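Fernwood Robotics Club: progress report to the Plendetti Fund, February 2021

Hello all, and thanks for being so patient with me over this one! I promised it in November and then we changed the gripper code twice, so I kept holding off until there was something worth telling you.

Where we've got to

The big news is that both arms are up and talking to the same program. We have 11 students on the project now (two joined after the open evening) and they've split themselves into a software bunch and a hardware bunch, with a fair bit of shouting between the two. Naima El Idrissi looks after the software side and Khoa Đỗ has taken on the wiring, which was in a right state when he got it.

The task for this term is the handover: one arm holds a small part, the other takes it, and neither lets go too early. It sounds simple and it really isn't. The students call the routine Ragnarsson, and I've given up asking why.

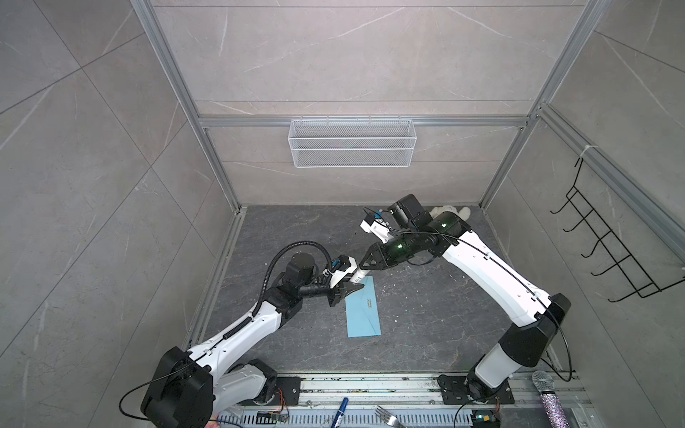
What the students have been doing

Each session starts with the arms going to their home positions, then 30 handovers, with every miss written up. We have 256 attempts logged so far. Most of the early misses were timing, one gripper closing a touch after the other had opened. Gizella Balogh wrote a short wait into the routine and the log has looked a lot happier ever since. The basket on the crossbar is for finished parts, and getting an arm to reach it tidily is next on the list.

Money

We're under on parts and over on cables. I'd like to move what's left of the parts line across to cables and connectors, if you're happy with that. Aksel Damgaard has the receipts and will send them on separately.

Still to do

Sorting into the basket, a proper write-up by the students, and a demo for parents. Could someone from the fund come along to that? They'd love to show it off!

Wycliffe Langat
Club lead, Fernwood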